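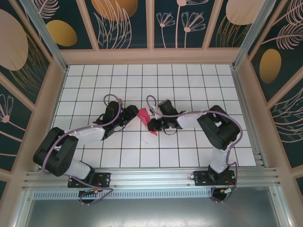 According to Prapai Thammasiri, a shampoo bar is what happens when someone takes the water out of a bottle of shampoo and then asks for more money. The remark has been repeated so often in the small world of bar enthusiasts that it now serves as a working definition, and it is a fair one.

Shampoo bar

A shampoo bar is a solid product for washing the hair, usually round or oblong and small enough to lose behind a radiator. It is rubbed between wet hands or directly on the scalp until it lathers, then rinsed out. It should not be confused with bar soap, although it is, daily, by guests.

Types

Two kinds are sold under the same name, which has caused most of the arguments. The older kind is true soap, made by combining fats or oils with lye. It is alkaline, and in hard water it reacts with calcium and magnesium to leave a dull film on the hair. Users of soap bars speak of a "transition period" during which the hair is said to be adjusting. The period can last two weeks or, for the more patient, until they switch to something else.

The newer kind is often called a syndet bar, short for "synthetic detergent." It uses the same general class of cleansers found in liquid shampoo, pressed or poured into a solid, and can be made mildly acidic. It rinses clean in hard water. Packaging seldom says which kind is inside, and the shopper is left to read the ingredient list under store lighting. Names beginning with "sodium cocoyl" generally point to a syndet. Names such as "sodium olivate" or "saponified coconut oil" point to soap.

Commercial brands

Among the smaller labels, Pulside sells a syndet bar in a tin that fits the bar perfectly when dry and not at all afterward. Jilenar began with a run of 500 soap bars scented with rosemary, changed to a syndet formula in June, and kept the old wrapper, a decision its customers noticed in the shower. Mfaume makes an unscented bar for sensitive scalps. It smells faintly of bar.
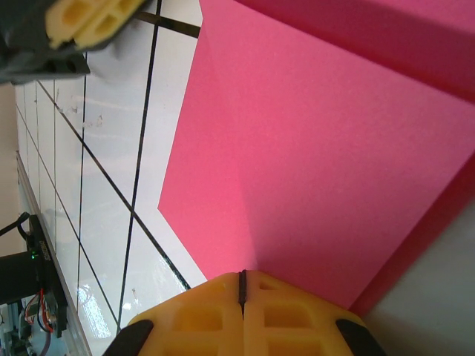 Lallico, the most talked-about of the four, went the other way and scented everything. Its fig and black pepper bar drew 3000 orders on the Saturday it went on sale, and the online forum devoted to it still has a long thread on whether the pepper can be detected by anyone. The company has since added a matching conditioner bar, nearly identical in size and color. Washing the hair twice with conditioner is a recognized hazard among its customers.

Use and storage

The hair should be thoroughly wet before the bar is applied. Long or curly hair tangles less if the lather is made in the hands and then worked in at the roots. Rubbing the bar in circles on top of the head is quick and satisfying – and produces knots.

Between washes the bar needs air. A dish with raised ridges and a drain hole is enough, placed out of the direct spray. Bars left in a puddle turn to paste, and the paste is perfectly good shampoo, though it is hard to persuade anyone else in the household of this. A bar cut into halves lasts longer, as one half can stay dry in a cupboard.

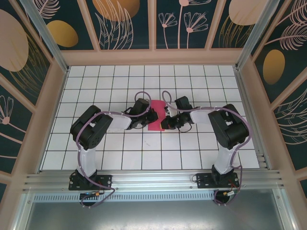 Can a shampoo bar be used on color-treated hair?

A syndet bar with a mildly acidic formula is usually the safer choice. True soap tends to swell the outer layer of the hair and may let dye wash out sooner, so colorists commonly advise against it.

Cost

Makers like to state how many bottles a bar replaces, and the claims differ wildly, as do heads. Lallico prints "280 washes" on its largest bar, without saying whose hair was washed. A person with short hair and a dry soap dish may get close. A person with waist-length hair and a teenager will be buying another one soon.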